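Traster project – progress report, June
Prepared by Begoñe Echevarría for Cekance

Work this period covered the second training stage of the kitchen policy, carried out entirely in simulation. The policy was trained on 3,000 simulated episodes, with textures and knob colors varied between kitchens. A further 1,000 episodes were held back for testing.
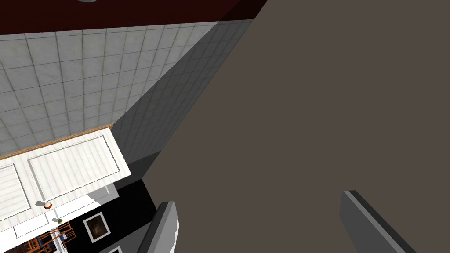
Figure 1. Simulated kitchen from the gripper viewpoint, fingers open.

On the held-back set the policy completed 77 percent of tasks. Most failures came from large flat surfaces close to the gripper, where the depth estimate drifts – Iker Esteban is testing 2 changes to the loss term. Results from the Sulport cluster are not yet included.

Next period: repeat the test with the revised loss and begin transfer to the arm at Cifuentes. No change to budget.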